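3.2 清掃用具の種類と置き場所

本調査で対象とした家庭では、食卓まわりの清掃に用いる用具は大きく三つに分かれた。布巾類、紙類、そして液体を入れた容器である。布巾と紙については前節で扱ったため、本節では容器、とくにスプレーボトルについて述べる。

スプレーボトルは、ほぼすべての家庭で流し台の下か、流し台の脇に保管されていた。食卓で使うたびに取り出し、拭き終わると元の場所に戻すというのが、聞き取りで得られた標準的な手順である。ただし実際の行動記録を見ると、この手順どおりに戻される例は多くない。食後の片付けが終わったあとも容器が食卓に残り、次の食事の準備が始まるときにはじめて移動される場合が繰り返し認められた。Toprakはこの状態を「仮置き」と呼び、保管とも使用とも異なる第三の状態として記録することを提案した。本稿もこの区分に従う。

仮置きの長さは、食卓の形と関係があるように見える。壁に付けた長方形の食卓では、容器は壁側の端に寄せられ、そのまま定位置に近い扱いになりやすい。丸い食卓には寄せるべき端がない。このため容器は天板のどこに置いても人の手の届く範囲に入り、邪魔になると感じられた時点で動かされる。丸い食卓を使う家庭では、一回の片付けのあいだに容器が置き直される回数が長方形の食卓より多かった。

容器の外観も家庭によって異なる。市販の洗剤容器をそのまま使う家庭と、空の容器を買って中身を詰め替える家庭があり、後者では部位ごとに色の違う容器がよく選ばれていた。図4は、木製の丸いテーブルに立てて置かれたスプレーボトルである。胴は淡い青緑色で、首の部分に溝のある赤みがかったピンク色の輪が付き、レバーとノズルは赤い。

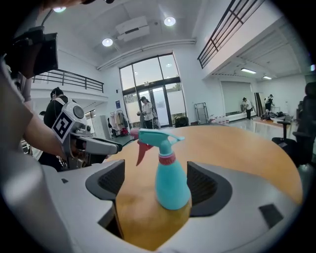
図4 丸いテーブルの上のスプレーボトル

3.3 色による用具の見分け

詰め替え容器を使う家庭では、中身を示す表示のない容器が少なくなかった。それでも家族のあいだで取り違えが起きることはまれである。聞き取りでは、多くの回答者が容器を色の名で呼んだ。「青いほう」「赤い取っ手のほう」といった呼び方が家族内で共有されており、中身の名称はほとんど使われない。購入時に中身を考えて色を選んだという回答は少数で、たまたま手に入った色に中身が後から結び付いた家庭のほうが多い。

色による呼び分けには弱点もある。第一に、同じ色の容器を買い足すと区別がつかなくなる。ある家庭では食卓用と浴室用に同じ色の容器を使っており、置き場所だけで区別していた。この家庭では、容器が仮置きの状態にあるとき、どちらの容器かを確かめるために中身のにおいを嗅ぐ行動が見られた。第二に、来客や短期の同居者には呼び名が通じない。家事を手伝いに来た親族が食卓用の容器を窓拭きに使った例が報告されている。

色のほかに手がかりとして挙げられたのは、容器の高さ、レバーの硬さ、残量である。レバーの硬さは回答者自身も意識していないことが多く、別の容器に持ち替えてもらったときに初めて「いつもより硬い」と述べる場合があった。残量については、食卓用の容器が最も早く減るため、少ないほうが食卓用だと判断するという回答があった。ただしこの手がかりは詰め替えの直後には使えない。

3.4 手に取る動作と置く動作

スプレーボトルを手に取る際の持ち方は、首を持つ型と胴を持つ型に分けられる。首を持つ型では、指がそのままレバーに掛かり、持ち上げてから噴霧するまでに持ち替えがない。胴を持つ型は、容器を移動させるだけのときに多い。噴霧のために胴を持って取り上げた場合には、反対の手を添えて持ち替える動作が入る。片手に布巾を持っているときにはこの持ち替えができず、いったん容器を置き直すか、布巾を食卓に置くことになる。

置く動作については、ノズルの向きに注目した。使用後に置かれた容器のノズルは、使用者から見て左または奥を向くことが多く、手前を向く例はほとんどなかった。右手で噴霧した姿勢のまま腕を下ろすと、ノズルは自然に左奥を向く。Vitaleは、ノズルを自分に向けないという意識的な配慮もここに含まれると指摘している。行動記録だけから両者を分けることは難しく、本稿では向きの傾向を示すにとどめる。

置く位置は、噴霧した場所から腕の長さの範囲に収まる例が大半であった。拭く面をあけるため、容器はいったん拭き終えた側に置かれ、残りの面を拭くときに再び反対側へ移される。丸い食卓では、使用者自身が食卓のまわりを歩きながら拭くことが多く、容器も使用者に合わせて少しずつ移動する。3.2で述べた置き直しの多さは、この歩きながらの拭き方によるところが大きいと考えられる。

食器が残っている状態で拭き始めた場合には、これとは別の経過をたどる。容器は食器のあいだの空いた場所に置かれ、食器が下げられるまで動かされない。このとき容器は食器と同じまとまりとして扱われ、最後の皿と一緒に流し台へ運ばれることがあった。仮置きが生じなかった例の多くは、この経過をたどったものである。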